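How to test if a robot can do a household chore (a small method for beginners)

By Amr El Ouafi
Updated 15 May 2019

Many people ask me if machines can already clear a table or put away the food. My answer is always that I don't know until we choose one chore and test it in a fair way. In this tutorial I explain the method that I use with my colleague Lachlan Hepburn. You can use it with any robot that has two arms and some kind of fingers.

What you need

- a robot with two hands, and one person who knows where the stop button is
- a table with a cloth of one color
- one plate
- two small objects of similar size, which are not easy to grasp
- a notebook, or our free score sheet (the Drestumis sheet, see at the end)

Step 1. Choose a chore and write it in one sentence

"Tidy the kitchen" is too large. "Put both pumpkins on the plate" is good. A small decorative pumpkin is a useful object for this work. It has ribs, it is round, and no two of them have the same shape. A cube is much easier, but in a real kitchen you don't find many cubes.

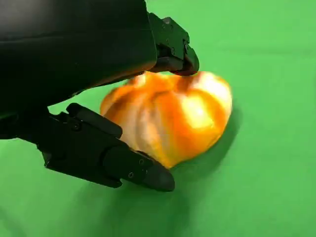 Write also what counts as finished. For us, the object must rest on the plate by itself for 4 seconds after the fingers open. If it rolls away before this time, the attempt is a failure, even if the grasp was beautiful. Lachlan was against this rule in the beginning, but he accepted it when we read our old notes again and could not agree on which attempts were good.

Step 2. Measure the human first

Ask a person to do the same chore, sitting, at normal speed. Please don't skip this. Without this number you will watch the robot and say "it is slow" or "it is quite fast" only from your feeling. I also ask the person to do it with thick winter gloves. The result with gloves is closer to what a robot hand must deal with — less feeling in the fingertips and less space between them.

Step 3. Prepare the table

Put the plate in the middle, one object to the left and one to the right. Each hand then has its own side and the arms have less reason to cross. Use a plate with a raised rim for the first day. A flat board makes the same chore much harder, so keep it for later. Mark the starting places on paper, not on the cloth, and measure from the corner of the table.

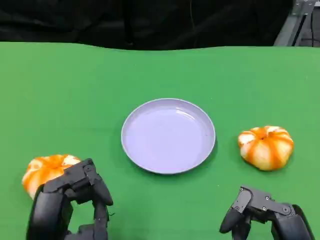

Move the objects a little between attempts. If they start always in the same place, you test only whether the robot can repeat a movement. A washing machine can do this too.

Step 4. Run the attempts and write everything

We do 40 attempts in one session. More than this and the people get tired, and they begin to help the robot without noticing. For each attempt write:

- finished or not finished
- the time in seconds
- if a person touched something
- where it failed: approach, grasp, carry or release

The last line is the most useful one. In December we looked at 393 attempts from all our sessions at Stidgate, and 77 of them had failed. Most of the failures were in the release. The hand arrived over the plate without problem, and then one finger opened later than the other and pushed the object over the rim.

Step 5. Change one thing only

Now you can make it more difficult. Change the plate, or the light, or the object, but only one of them in each session. Soft fruit is a good next step if you don't mind to clean the fingers after.

So, can machines do the chores yet?

For one chore, on a prepared table, with a person near the stop button, I would say yes, often. For a whole kitchen after dinner, I would say no. Between these two there is a lot of work which is not exciting to look at, and I hope more people will publish their failures together with their good results.

The Drestumis sheet has one page per session and you can copy it freely. If you change the columns, please write to me what you changed and why.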